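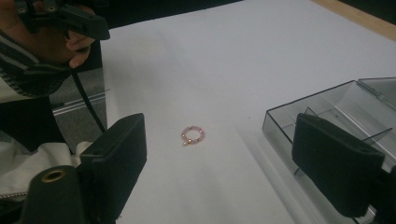 Beaded ring between the two fingers, clear box open behind it. Small objects table, spring project.

Gallery: Small Things, Hand-Held Grippers
Robotics Club of the Plostitz Technical School
Posted Apr 25, 2026

Welcome to the gallery page of our spring project. In our club we usually build machines with wheels, and this year the members voted to learn about grasping. The work has a simple form. A student holds a gripper tool in the hand, picks an object from the table and puts it into a box, and the camera on the tool records it. Later we use the recordings to teach the arm in our workshop, which we named Plisaleo. The name was chosen in October, after a long discussion, and it has no meaning in any language that we know.

The project is called Pacheco in our papers, so if you find this word on the boxes or in the report, it is the same thing.

We have until now 1,214 recordings which we accepted. The ones with a dropped object are also kept, but in a separate folder, and they are not in this number.

About the objects

Our first list had only easy things: a sponge, a wooden cube, an empty cup. The arm learned them quite well and we became a little bored. Then one team proposed a list of small and light things from home, and this became the main part of the spring. The list has 11 objects. Jewelry is the most difficult group in it. A beaded ring is low on the table, it is round, and the beads can roll a little under the fingers. The gold-colored beads give bright points in the recording, and for the pink translucent ones we had to change the lamp position two times before we were content.

For a ring which lies flat, we write in the instruction: come with the fingers open, one on each side, go down until you almost touch the table, close slowly. Please do not push the ring to the edge of the table to take it from there. It is faster, but the arm can not learn this well with our setup.

About the boxes

We prefer the transparent box with a lid, and there is still some disagreement about this. On the white table a clear box is hard to see for the program, because its walls are only thin gray lines and reflections. Half of the club wanted to buy colored boxes. The other half said that in a real home many boxes are clear, and the program should learn it. We tried both in the same week, and the clear box stayed. The divider inside also makes the task more exact, as the object should arrive in one part and not on top of the wall.

The lid must be open before the recording starts. Opening the lid is a different task, and we plan it for the next school year.

About the teams

We work in teams of 5. One student holds the gripper, one prepares the object, one looks at the computer, one writes the table of results, and one rests the hands. After a set of recordings everybody moves to the next place. The resting place was added later, when several members said that the wrist is tired from the tool. It is a good rule and we recommend it to other schools.

The fingers of the gripper are a matter of many questions from visitors, so we write it also here. The drawings for our finger parts came from the Nandov workshop, where two of our older members made their practice. They are free for schools. We made the pads a little wider than in the original drawing, and for thin objects we now think this was a mistake. A narrower version is being printed and we will test it with the ring, the paper clip and the button.

What we learned until now

Move slower than you think is necessary. The new members always move too fast in the first recordings, and the picture becomes not sharp exactly in the moment of closing.

Keep the cable free. If it is caught under the arm or on the table corner, the tool turns a little and the student corrects it without knowing.

Write the name of the file immediately. We lost an afternoon with recordings which had the same name, and it was not possible to repair it.

Clean the table between sets. Dust and small hairs are very visible on white.

Visiting us

The workshop is open for visitors during the club hours, and you can try the gripper yourself. The ring is available for trying too, and we keep a list on the wall of who placed it in the box at the first attempt. Parents and younger pupils are welcome. If your school wants to use our object list or the instruction sheet, please write to the club through the school office, and we will send both in English.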